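Brivwood Pedal Can: Fitting the Liner and First Use

1. Stand the can on a flat surface with the pedal facing you.
2. Lift the lid by hand.
3. Lower the liner in and fold its edge over the rim, then pull it down evenly on the outside.

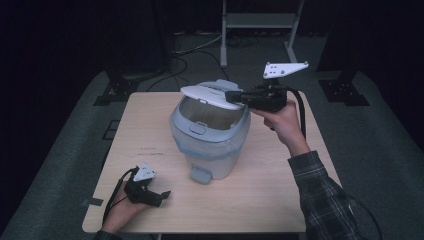

Several owners report that the bag slips less if you press the air out before folding the edge. Do this if your liners are thin.

**Caution:** Do not stand on the pedal.

4. Flatten chip bags and other light wrappers before throwing them away. Shake out crumbs over the can.

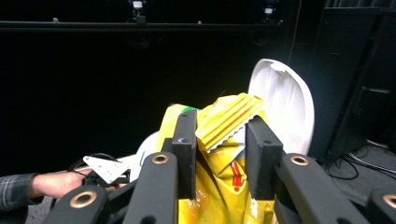
Folding a bag in half twice is enough, according to Osei; tape is not needed.

5. Change the liner before it is over 4/5 full.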